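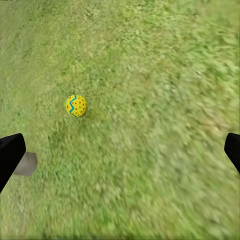

Soil moisture, Covcombe plots
26 September 2019, M. Mfaume

Came to plot 311 before lunch. Took cores from the upper side only, the lower side I leave for next week. Fresh mass of the composite was 2800 g, after drying 718 g of stones and roots were removed by sieve.

Probe 66 gives again a lower value than its neighbors. I changed the battery and the value stayed the same, so I suspect the cable. Kirui has a spare one in Risstead, I wrote to him.

To do: label the bags with pencil, marker goes away in the oven. Ask if the grass was cut in September, it is missing in the log.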